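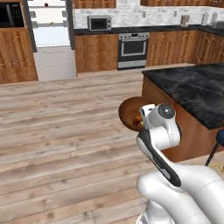
Weathered tan and gray, long boards laid on the diagonal. Kitchen render.

Nornumcombe Wide Plank Flooring

By Mofokeng Floors. Floating or glue-down, your call. Fine over most flat subfloors, concrete included if it's been tested for moisture first. Please test it.

Sold by the box only, no split boxes. 33 sq ft per box. Add extra for waste, and more again if you are running it diagonal - corner cuts eat boards fast. Measure twice, we can't match a dye lot later on.

What's in the box
Planks, mixed lengths
Spacers (4)
Care sheet

Not in the box: underlayment, trim, adhesive. The Pukelar underlay fits under this one, the thick Zukberg one doesnt. Too much bounce, joints open up.

Before you install
Leave boxes flat in the room for 60 hours, heat on like normal. Open several boxes at once and mix them up. Shade varies box to box, thats normal for this line and not a defect.

Cleaning
Dry mop or soft brush. Barely damp cloth for spills. No steam mops, no wax.

Stock
1,045 boxes in the warehouse as of November 26, 2025. Next shipment is June, so order the whole job together if you can.

Samples ship free, one per color. Returns on unopened boxes only, keep your reciept. Pallet orders go curbside - have somebody there to sign.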